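The tub by the back door

Every January somebody tells me to buy a divided tub. This year it was two people and a catalogue. The pitch from Flotano, who make the one I see most often, is that a bin with a partition "sorts as you drop". You put the kitchen things on one side and the kids' things on the other, and the clutter that used to sit on the bench is dealt with. I have lived with a tub like this for a good while now, and I don't believe a word of it.

I'll say what I mean by clutter first, as the organising people use the word for everything from a spare sofa to a rubber band. I mean the stuff that is too useful to throw out and too odd to have a shelf. The scoop that came from a bag of something. The lid whose container went to a school fete. A bit of plastic that you are fairly sure belongs to something expensive. My rule of thumb is that a house of ordinary size makes a tubful of this by the end of December, and that no amount of good behaviour in the rest of the year will stop it.

The divided tub assumes that these things come in kinds. They don't. I once helped empty a house in Tavdale where the owner had been very keen on compartments. There were 12 tubs in the hall cupboard, all labelled, and the labels were lovely. "Baking." "Craft." "Bathroom spares." Inside every one of them was the same mixture: a cloth, a toy, something metal and something see-through. The labels described what she had hoped for on the afternoon she wrote them. I've done the same thing myself, with a marker pen and the best of intentions, and it lasted until the next time I was in a hurry.

What happens with a partition is simpler still. You drop things in the half that's nearer to you. The far half needs a longer reach, so it stays clean, and after a while you start to think of it as space you're saving for something better. I've seen it in laundries, in sheds, in the boot of a car. People will pile the front of a bin to the brim and leave the back for best, like a good front room.
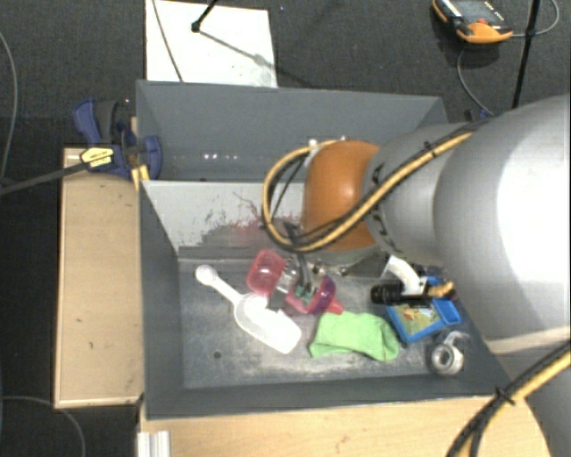
*A divided bin, with everything on one side: scoop, green cloth, a blue-framed toy tray and the rest of it.*

Look at the company that scoop is keeping. A white plastic scoop is a kitchen thing, or a laundry thing, or it lives with the pet food, and I'd defy anyone to tell me which from the scoop alone. The cloth could be for faces or for windows. The toy tray with the bright picture in it is the one item I'd call easy, and even then, which child's, and do they still want it? Then there's the silver ring down in the corner, a fitting or a nut or whatever it may be. Every house has one. It can't be thrown out because it must have come off something, and it can't be put back because the something is still working without it.

The pink and purple plastic is the part I feel strongest about. See-through containers and cups in bright colours are sold to us as the cure for mess, and in my experience they end up as a good share of the mess. The Stojanovska range does this to people in a big way. You buy a set of 20 pieces that nest together in the shop, and within the year they have stopped nesting and started wandering. One turns up in the bath. One has beads in it. I own five of the small ones and could lay hands on maybe 2 of them if you gave me the morning.

I can hear the reply, and I've had it put to me at some length: the tub isn't at fault, I just need to use it properly. Set aside a bit of time each week. Sort the front, fill the back. I accept that this works, in the sense that it would also work with a cardboard box, or with the floor. If the trick is that you sort things every week, then the sorting is doing the job and the partition is only watching. Nobody would pay extra for a bucket on the grounds that it reminded them to mop.

There's also the matter of wear. A divider sounds like a minor thing until you've cleaned one. They scratch. They pick up marks low down where things get knocked against them, and the marks stay - I've had a go at mine with baking soda and with the stuff from the hardware store at Lurkport, and the scratches have simply become cleaner scratches. A plain tub gets scuffed as well, I'll grant, but there's less of it to scuff and you can get a brush into the middle.

So what do I do instead? Not much, and I won't pretend it's a system. I keep one open bin with no partition. It sits where I have to step past it. When it gets full enough to annoy me I tip it out on an old sheet and go through it in one sitting, with the radio on. The cloths go in the wash. Anything that belongs to a child goes on that child's bed, where it becomes their problem. Odd metal goes in a jar. Anything plastic that has lost its other half goes out, and I've learned to do that part quickly, before I start remembering what the other half looked like.

Some of it goes straight back in the bin, and I've stopped minding. A scoop with no home is still a perfectly good scoop. I used to feel there was a drawer somewhere in the house it ought to be in, and that a better-run person would know which one. Now I know it's in the bin by the back door, I can find it in a few seconds, and that's more than I could say when I had labels.

If you've already bought the divided kind, keep it, of course. They're strong enough. Mine has gone out to the garden, where it holds potting mix on one side. The other side is empty.

*January 1, 2022*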